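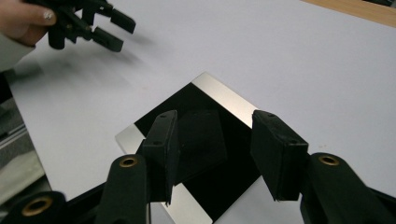 Notes by Mélanie Lapointe, Belon Evening School, Small Panels and Glass course
Handout for session 5, revised in December

Handling and inspecting a small panel

Last time we spoke about frames, and we stopped in the middle of corners. I will come back to corners at the end of these notes. First I want to speak about the table and about the position of the panel, as these two points gave most of the difficulties in your written exercises.

By "panel" I mean any flat piece that one person can lift: a pane of glass without frame, a mirror tile, a dark glossy plate with a metal border, a small picture behind glass. The material can be different, but the way of working stays nearly the same.

1. The surface

Work on a white surface. It can be a white tabletop or a white sheet laid over a table of another colour. On white, a chip from the edge or a hair is easier to find, and a shadow tells you where the lower edge of the panel stands.

If you use a sheet, it must lie flat before you put anything on it. A fold under the lower edge is enough to make a panel lean. The sheet does not need to cover the whole table, but it should cover the part where you work and one hand's width more on each side. Please do not leave a pencil or a loose screw under it. This happened in the last group, and the scratch on the Chisholm mirror is still there for everybody to look at.

2. Flat or upright

A panel can be inspected in two positions, and you should use both.

Lying flat, it is safe. You look at the border, at the joints of the border, at the corners. Turn the panel until the light from the window or the lamp runs along one side of the metal, then turn it again for the next side. A brushed metal border shows very little when it is seen straight from the front. Seen with the light along it, you will find the dents quickly. Some students like to put the panel straight to the edge of the table, as one puts a plate. It is tidy, but it is not necessary, and a panel turned by one eighth of a circle is often easier to read.

Standing upright, the panel is less safe and tells you more. You see if it is straight, if the glass sits well, and if there is a difference between the two faces. 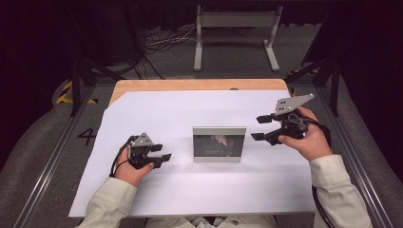 Before you take your hands away from an upright panel, wait and feel if it wants to fall to one side. If it wants to, lay it down again and look at the lower edge. Do not try to correct it with paper. When you work in pairs, the second person keeps both hands near the panel without touching it, and only the first person speaks. I know this sounds too strict for such a small object — after the first broken pane of the year you will find it quite normal.

3. Reflections

Dark glossy surfaces are the difficult ones. They work like a weak mirror, and a beginner often writes down a stain which is only the reflection of his own hand or sleeve. In the exercises I found "pink spot, upper part" three times for the Haltar plate. There is no pink spot on the Haltar plate.

The test is simple. Move your hand. If the spot moves, it is a reflection. If it stays, move your head. If it still stays, you may write it down, with its place measured from the left lower corner.

The same is true for marks that look like writing. Pale lines near an edge can be a maker's mark, or old glue, or the reflection of a paper on the wall. Write "pale marks, not readable" and leave it so. Never guess a name. Lucie Lemieux, who prepared the old register of the collection, left the column empty whenever she was not sure, and I have much respect for these empty places. Entry 2847 has only the size and the word "green".

4. Glass without frame

Clear glass shows its colour in the edge. A pane that seems to have no colour from the front can have a dark green edge, and for the register you need to note the colour of the edge too. Hold a white paper behind it if the surface behind is not white already.

Look at the edge for these faults:

Shell: a small round chip, like a fingernail.
Run: a crack which starts at the edge and goes inside. Stop the work and call me.
Bite: many very small chips together, usually at a lower corner.

Feel the edge only with a gloved finger and only along it, never across.

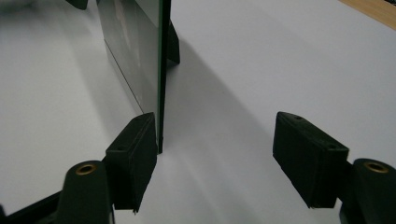
Lower corners suffer the most. Each time a pane is put down, one corner arrives before the other, even with a good hand. Bring the pane down slowly and a little tilted, let the corner that is nearer to you touch first, then lower the rest. In this way you at least know which corner took the weight, and you can check it. The Plernetti panes, all 19, have their bites on the same side, so I suppose they were put down for years by one person with one habit.

If something stands close to the glass, as a block or a stop, it may touch the corner but it must not press. Leave the other side open. A pane that is held tight from both sides has no place to go when somebody pushes the table.

5. Corners (continued from last time)

For framed panels, check if the four corners are closed. An open corner can be seen as a thin dark line. Note which corner it is and whether it changes when the panel is lifted. The exercise for next time is entry 1127, both faces, flat and upright. Use the long form, and bring your own gloves.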